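13/05/2018

Winberg handset, second unit. Battery is 1319 mAh by our meter, not what the sticker says. Charged from flat twice, second time slower, no idea why. Standby drain OK with radio off, bad with it on. Try a diferent SIM before blaming the modem.

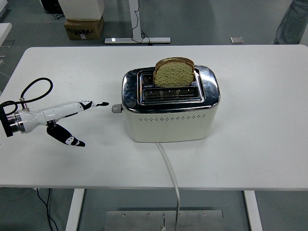
Prendergast
bench tech, handsets

Hinge test: stopped at 200 cycles, slider still clicks but there's play on the left. Siser unit went more than 355 with none. Keypad backlight flickers on low, check the ribbon.

Bindirance firmware wont load over the old cable. Ordered new one. Redo drain test before July, same settings, log it properly this time.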